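The case for keeping the old desktop

Most organisations replace office computers on a fixed cycle, and most of them could not say why the cycle is the length it is. At Mellarstead, where I looked after desktop machines for six years, the figure came from a depreciation schedule. Accounts wrote the asset down to nothing, and once it was worth nothing on paper it was treated as worth nothing on the desk. I think this is bad practice, and that the unit of replacement should be the part.

What wears out

A desktop tower has few parts that age in a way the user notices. Fans collect dust and their bearings get noisy. Hard disks fail. Power supplies drift out of tolerance as their capacitors age, and a supply that is slightly out will cause faults that look like something else. The processor, the memory and the case itself will usually outlast anyone's interest in them.

Of 200 towers on our books when I started keeping a proper fault log, 177 were still in daily use at the end of it. The remainder were stripped for spares. Witold Michalski, who ran purchasing at the time, disputed the method but not the count. His objection was that I had left out my own hours. He was right to raise it, and I have put them in since. The repairs still cost less than the replacements would have done, though by a smaller margin than I first claimed.

The labour question

The usual argument against repair is that labour is dear and parts are cheap. It holds for a phone glued shut or a laptop with its memory soldered down. It is much weaker for a tower, where the side panel comes off and the motherboard and power supply can be reached directly.

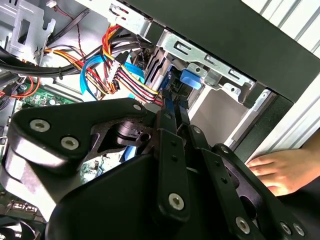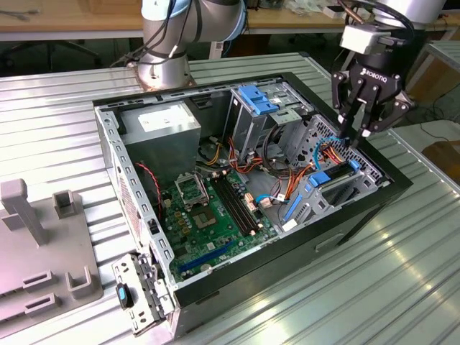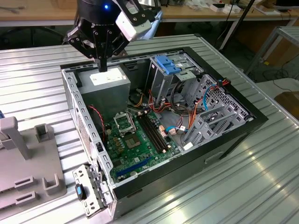
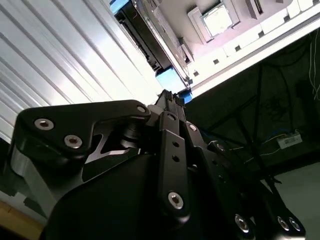
Where the argument fails

There are machines I would not keep. If the maker has stopped issuing firmware fixes and the machine sits on a network with anything valuable on it, it should go, or be moved to a job with no network at all. The same is true where the processor lacks an instruction the current operating system insists on. Such a tower can run another system perfectly well, but the cost of supporting two systems in one office is real and is almost always guessed too low.

Power draw is a fairer complaint. Diệp Trương measured the idle load on a batch of our older towers against the small units sold to replace them, and the small units won easily. The saving over a working life was still less than the purchase price at the rate we then paid. At a higher tariff the answer may change, and the sum should be done again each January when the new rate comes in.

What I would ask for

Suppliers should publish part numbers for power supplies and fans, and should stop using odd connectors where a standard one would fit. Bronside did this on one range and then dropped it on the next — a decision that cost us a shelf of 20 good spare supplies.

Buyers have more say than they use. A tender that scores spare part supply alongside price will get different bids. Getachew Birhane wrote such a clause for our last round, and two of the bidders changed their offer to meet it. The clause ran to a single paragraph, and I would be glad to see it copied.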